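4.2 Shared workspace, two arms -- setup rules

1. Clear the table before homing. Loose blocks stay out of the approach path.
2. Vise goes between the arms, on its wood block. Check the bolts first.
3. Speed cap 100 mm/s for teh first run.

Vise in place, both arms raised: 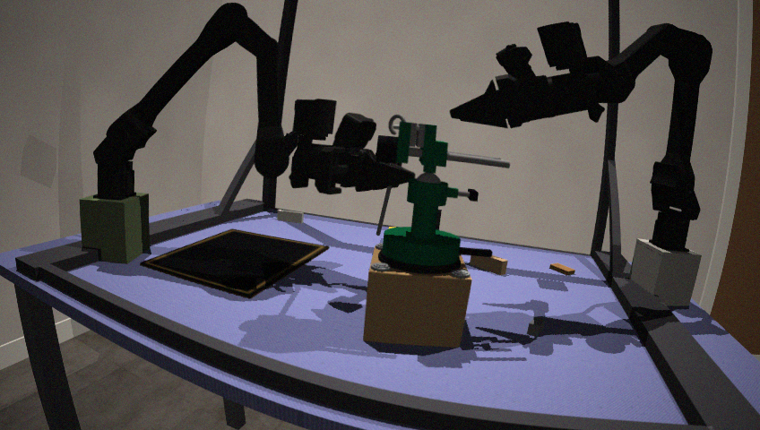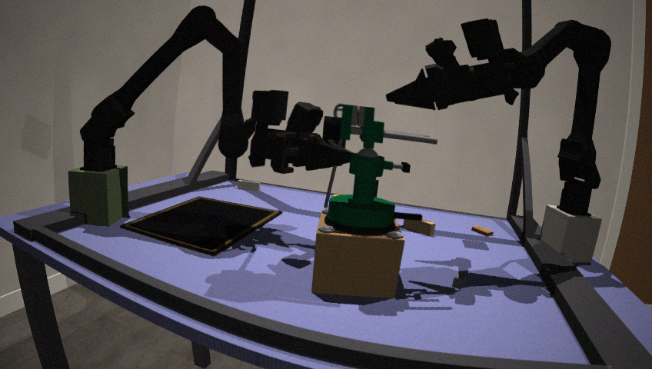
4. One arm moves, the other holds. No exceptions without sign-off from Oona Peltonen.

CAUTION: Hands out before enable -- e-stop within reach.

Note: re-check zero after more than 1,000 cycles, log it in Flerudeo.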